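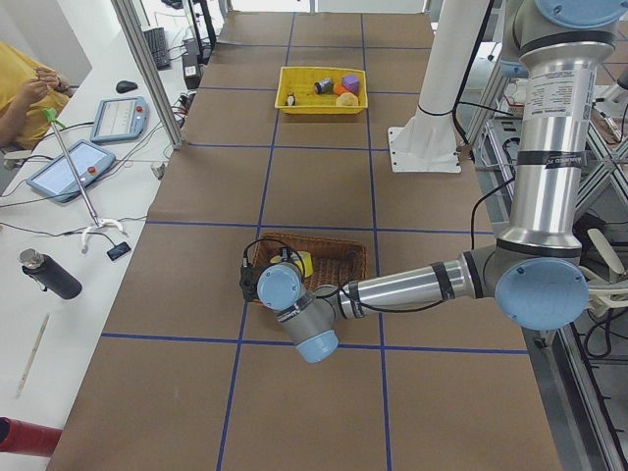

Bench covering with tape grid. Yellow basket toward the far end, wicker basket nearer.

02/08/2024
Adhesive peel and residue, paper-backed tapes on brown board. Continues from the January entry.

Purpose today was to finish the dwell series for the Brastico tape and start the same series on Ukau, so that both can be compared against the old Hämäläinen roll before it runs out. Question is still the one from January: does peel force level off with dwell time, or does it keep climbing until the board face tears first.

Setup
Board cut from one sheet, all strips with the flutes running lengthwise. Strip width as before. Tape applied by hand, then two passes with the heavy roller, one out and one back, no extra pressure. Pull at 180 degrees on the Flekia stand, speed setting 30, which is the lowest one that doesn't stutter. Load cell zeroed between every pull. It drifted twice in the first set and I repeated those pulls on fresh strips.

Room was warmer than in January. I did not correct for it. The board was stored flat under the window and may have picked up moisture on the top face, so I took strips only from the middle of the stack.

Dwell series, Brastico
Short dwell: clean release every time, no fiber on the adhesive side. The trace has the usual spike at the start and then a flat run with small ripples at the flute spacing. The ripples are real. I rotated one strip so the flutes ran across the pull and they changed spacing to match.

Medium dwell: mean of the flat run up by a clear step. Light fiber pickup on the last third of the strip, always the last third. I suspect the roller gets lifted slightly at the end of the first pass, which would leave the end loaded differently. Try marking a run-off zone past the end and rolling through it.

Long dwell (350 hours): highest value in the set was 1520 on the raw scale. That strip took a tongue of board face with it, so the number is a face failure and goes in the other column. The remaining long-dwell strips peeled in a mixed way, part adhesive and part fiber. I don't think a mean is worth reporting for those. List individually.

Dwell series, Ukau
Only the short dwell done. Lower starting spike than Brastico, much quieter trace. Backing stretches visibly under load and goes narrow near the clamp, so part of what the stand reads is backing elongation. Either stiffen the backing with a second layer or report it as is and say so. I prefer as is. A stiffened backing is a different tape.

Strip 107 slipped in the clamp halfway through. Discarded. The clamp face has a shiny patch on the left jaw and should be redressed before the next set.

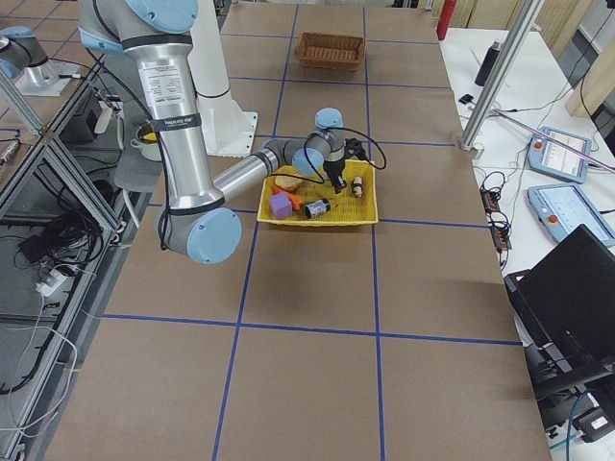
Residue check
Done on the peeled board, not on the tape. Pressed a clean slip of tissue on each peeled area under the small weight and looked at what stayed stuck. Brastico at short dwell held nothing. At medium dwell the tissue hung on at one corner on two strips. Ukau held nothing, but short dwell only, so no comparison yet.

The Hämäläinen roll leaves a film that can be felt with a fingertip even at short dwell. It is an old roll with no date on the core, and the outer layers have been exposed for who knows how long. Tsz-kin Wei thinks we should unwind well past the exposed layers and retest before writing it off. Agreed, as long as enough is left for a full series afterward. Measure the remaining length first.

Data handling
Raw traces saved under the same naming as January with the series letter added. In January I averaged over the whole trace including the starting spike, which pulled all the short-dwell means up. Need to go back and recompute with the first section trimmed. Trim point: where the trace first crosses its own median after the spike. Applied to today's data and it behaves, except on the mixed failures, where there is no flat run to find.

Anyone using the January table before it is redone should treat the short-dwell column as too high. The long-dwell column barely moves.

Open items
Redress left clamp jaw.
Recompute January means with trimmed start.
Run-off zone for the roller, repeat the Brastico medium dwell.
Apply Ukau strips for medium and long dwell, same sheet of board if there is enough of it.
Log room temperature and humidity at application and again at pull. Should have been doing this from the beginning.
Ask Tsz-kin for the cross-flute strips from January, if they were kept.

Correction to the setup above: the first four Brastico strips got three roller passes. Flagged in the sheet. Their values sit inside the spread of the others, left in for now.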